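Multi-finger hand or two-finger gripper for the fridge job

Sep 27, 2026

Quick one, been meaning to write this up all week and if I dont do it tonight it wont happen.

So. Two end effectors, one small fridge, drinks in bottles. Kemitz hand first (the one with all the fingers), then the Kadura two-finger. Low compartment only. Same desk next to it, same floor, same lights. No retuning between sets except grip force, which you have to touch or the Kadura just pinches like a crab.

Kemitz set: 72 tries. Bottle held near the bottom so the cap end goes in first. Lots of contact area, very forgiving if the pose estimate is a bit off. The glove material helps a ton too.
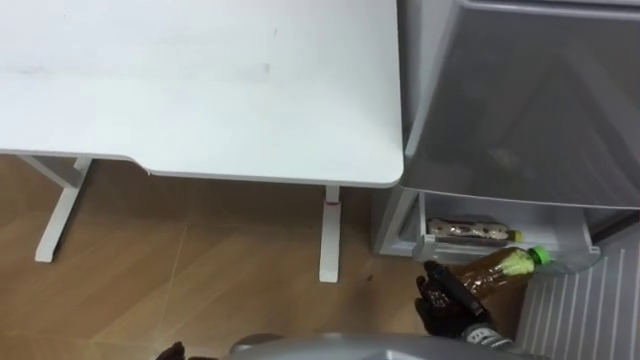
Green cap, fingers around the lower part of the bottle.

Downside is size. The compartment is low and the hand is a fat thing to get past the lip. 14 of the 72 I called bad, nearly all of them knuckles touching plastic. Not the fingers. Knuckles! I'd tuned the finger paths for two evenings and never looked at the knuckles once.

Then door clearance. With the lower door swung open you lose a big chunk of floor space on the right, and the right arm has to come in over it or around it. Around is slower, over is scary. I went with over and capped the speed. Open hand on approach, fingers spread, close late.

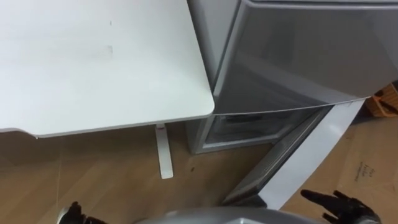 Ingvild Midtbø wrote back after reading my draft that I should stop spreading the fingers so early, because a half-closed hand is narrower and the planner gets more room to work with. She also thinks my camera pitch is too steep for judging depth at the lip. Fair on both. Tried the half-closed thing for six runs, no knuckle hits, but six is six. More later.

Kadura set. Different animal. Thin, so clearance stops being a worry. But you only get two contact patches, so where you grab matters way more. Mid-body on a full bottle it slowly rotates on me. Neck and shoulder is the spot, the bottle hangs from there and mostly behaves. Price is that you need the wrist nearly horizontal up at table height, and that eats reach.
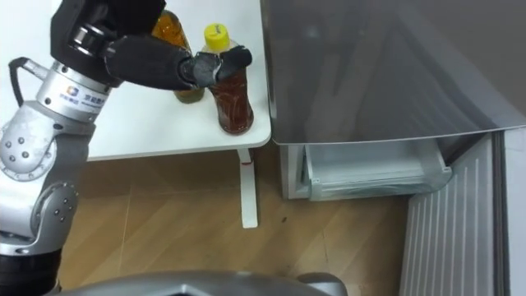 Porkia Robotics Club, Manipulation Team

Wrist camera vs head camera: head wins for finding the bottle, wrist wins for the last bit. I know, everyone says this. Valquíria wants both fused, I want fewer cables.

Where I'm at: Kadura for picking off the table, Kemitz for anything I dont want to drop. Swapping takes 6 minutes with the good hex key and forever without it. Logs go up once I fix the timestamps, they're off by 209 ms on the right arm and I still havent found why.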